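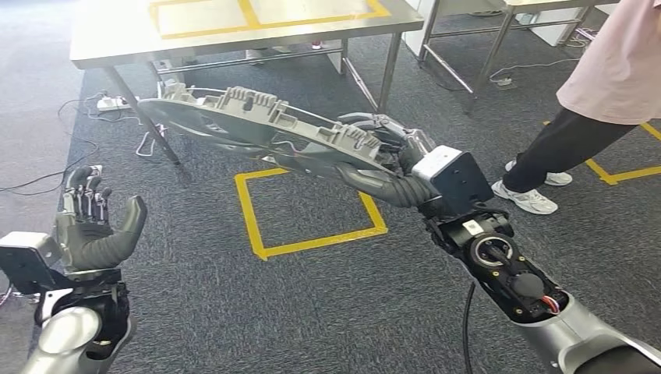
Review: Garkis donor and grant software for small charities
Posted 13/05/2019

I've kept the books for a little disability advocacy service for longer than I care to admit, and for most of that time our donor records lived in a spreadsheet with so many tabs you had to scroll sideways to find the current year. So when our board finally agreed to pay for something proper, I was over the moon (and a bit terrified, if I'm truthful). We settled on Garkis and went live in January, which gives me enough time with it to say something useful.

Getting the old records in was the part I'd been dreading. We had 1,288 donors, many of them entered twice, some under a maiden name and a married name, and one lovely gentleman who appeared under his own name, his late wife's name and his fishing club. The import tool found most of the doubles and showed them to me side by side so I could choose which to keep. It took me about 30 hours all up, spread over evenings with a cuppa, and I'd set aside a good deal more than that. It did not cope with our postcodes at first. Anything starting with a zero lost the zero, so if you've got supporters in Darwin, format that column as text before you load it.

The thing I love most is the restricted funds screen. Every grant gets its own little ledger, and when you code an expense to it the balance drops straight away, with a colour bar that goes amber as you get near the end. We have a grant from the Stavilar Foundation that can only be spent on interpreters and travel, and in the past I'd be working out what was left on the back of an envelope the night before the report was due. Now I print the page and send it off. Our auditor, Rhona Tennant, asked for the trail on 29 transactions this year and I had the lot to her before lunch — receipts, approvals, everything. She rang to make sure I was feeling all right!

Receipting is very good too. Tax receipts go out by email as soon as a gift is entered, and you can still print a nice letter for those who prefer the post, as plenty of ours do. I rewrote the wording to sound more like us, and that was easy enough once I'd found where the templates were hiding (under Settings, then Organisation, then Documents, for some reason).

Now for the grumbles. Regular giving is clumsy. If a person changes their monthly amount you have to cancel the old pledge and start a new one, and then your report says you've lost a donor and gained a donor. The board report is also rather plain, and our chair likes a graph, so I still export the figures and make the graphs myself. Support is friendly but only answers by email, and my longest wait was 2 days, at the end of the financial year of all times.

I did trial Fomum before we decided. It's prettier, and the event ticketing is miles ahead, but it treats grants as if they were just big donations, and for us that was the end of it. A friend at MacRitchie House swears by it. They run a gala dinner every year and hardly touch government money, so I can see why it suits them.

Price-wise, we're on the smallest plan with the charity discount, paid yearly. Ask for the discount when you sign up, as it isn't shown on the website and they won't apply it backwards. There's an extra charge for each additional login — we share the reports by PDF and leave it at that.

Four stars from me. I'd give it the fifth if they fixed the monthly pledges.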